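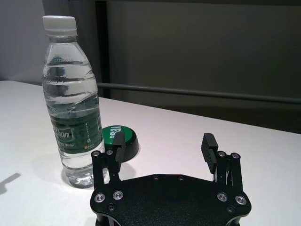

Thursday at Grallenton: a morning with the Ninum team

I'd wanted to see the Ninum lab ever since Si-eun Seok's talk in September, so when Dimitriou got our group a place on the open morning I was on the first train. Well worth the early start!

Their project, Sukent, teaches a two-armed robot from examples. Each example is one short run of a task, saved with views from a head camera and the wrist cameras. They want 2000 for this task and had 1192 when we walked in. I could have watched all day.
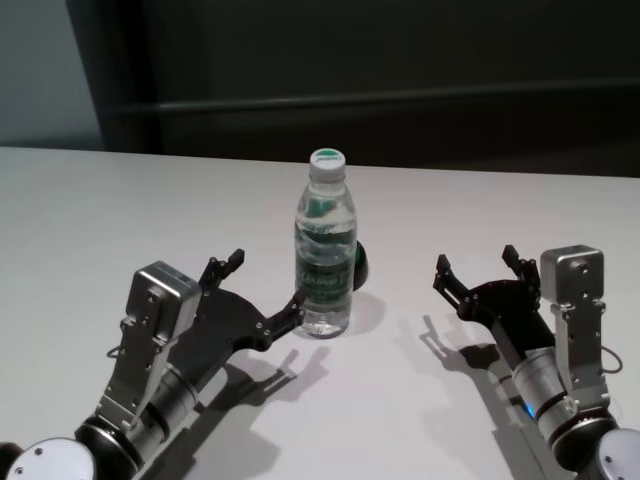
The bottle and the button

The table is kept very plain: a bottle of water and, beside it, a round green button that says "YES!" (I want one). The bottle hides part of the button from some sides, and Si-eun likes that, as the system has to learn from awkward views too.
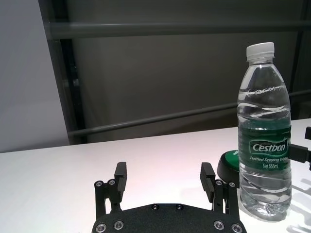
Wrist camera view, with the button tucked in behind the bottle.

I asked about bad runs. They keep them, marked as such, in a separate folder – 96 so far – and someone goes through every one. We were shown a few on the big screen and the whole room leaned in, me included.

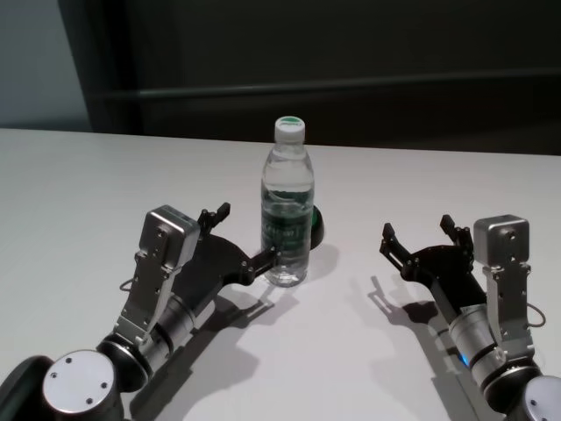
Both arms at the table, the left one close to the bottle.

After coffee we talked about lighting. The arms throw strong shadows over the white top, and Si-eun wants runs at different times of day so the system doesn't get too used to one pattern. There was a good argument about that at the back (friendly, mostly). She's promised to send round her notes, and I'll add them here when they come.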